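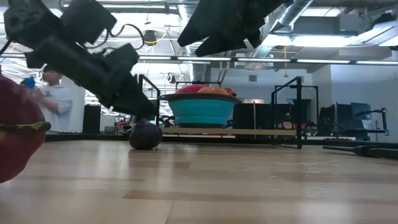 In defence of the ornamental fruit

I have been told that fruit is for eating. I was told it by my sister, who was standing in my kitchen at the time holding a fig between finger and thumb and asking how long it had been there. I said it was resting. She said it was a fig.

So let me set out my position, which is that a large part of the fruit bought in this country is bought to be looked at, that we all know this, and that we should be allowed to get on with it.

Consider the dark ones first. Figs, plums, those small black-purple things the market in Warstead sells under a different name every September. Put one on a pale wooden table with a bit of shine on it and you have done more for the room than a tin of paint could. It sits there, nearly black, with a smudge of its own reflection in front of it. It wants no water and no dusting. If a lamp did that you would pay forty pounds for it.

Then the red ones. A proper red fruit is louder and has to be kept to one side, like an uncle. Apples have been bred for this for years, which is why so many of them are magnificent to look at and taste of the box. I used to resent it. I now think the growers simply understood their customers before the customers did.

The trouble starts with the bowl. Every household has views on the bowl. My parents had a cut-glass thing as heavy as a kerbstone, and fruit went into it in order to be forgotten. You could see the top layer. Underneath was a matter for archaeologists. When we moved them out of the house in Prorkdale we found a satsuma at the bottom that had turned into something like a walnut, perfectly dry and rather handsome, and my mother would not have it thrown away.

I have gone the other way and bought a collapsible bowl. It is teal, and when not needed it folds flat, and I would like to say a word against it. A fruit bowl ought not to be able to leave. The whole point of the object is that it is always out, and a bowl that can be squashed down and slid behind the chopping boards will be, usually by a visitor who is being helpful. My fruit has therefore taken to living straight on the table, which is how I came to these opinions.

Fruit on a bare table behaves better than fruit in a bowl. It has space. It doesn't lean on its neighbours and give them its bruises. You can see at a glance what you have and what state it is in, and if a plum is going soft you learn of it by looking, where the bowl owner learns by putting a thumb through it. I had four plums out all last week and ate three of them, a rate of consumption the cut glass never came near.

Against this, there is rolling. I accept rolling. My kitchen floor falls 11 millimetres towards the back door (the builder measured it, with what I thought was unnecessary relish) and a round fruit set down carelessly will make its way to the edge and go. Figs are safe enough, having a flat sort of bottom. Plums need watching. An orange is a commitment.

There is also the table to think about. The strips in the wood on mine are all slightly different colours, one of them a good deal browner than the rest, and people do fuss about marks. Leave a ripe peach down overnight and you will have a ring by breakfast. I wiped mine six times with the stuff they sell for it and then stopped, and the ring and I have come to an arrangement.

The strongest objection is waste, and I take it seriously, having been brought up by people who kept a satsuma. It is wrong to buy food and watch it die. But the fruit that gets wasted in my experience is the fruit that can't be seen: the bag of pears in the bottom drawer of the fridge, bought on offer, discovered by smell. The fig on the table is looked at forty times a day. Sooner or later someone passing is going to be hungry.

My sister, for instance. She stood there explaining that fruit was for eating, and that I was a grown adult, and that it was attracting flies, and then she ate it. She said it was a bit past it. I have put a plum where it was, nearer the wall this time, and so far it is holding.

Contact | Back to top | © The Tronduneo Letter. All rights reserved.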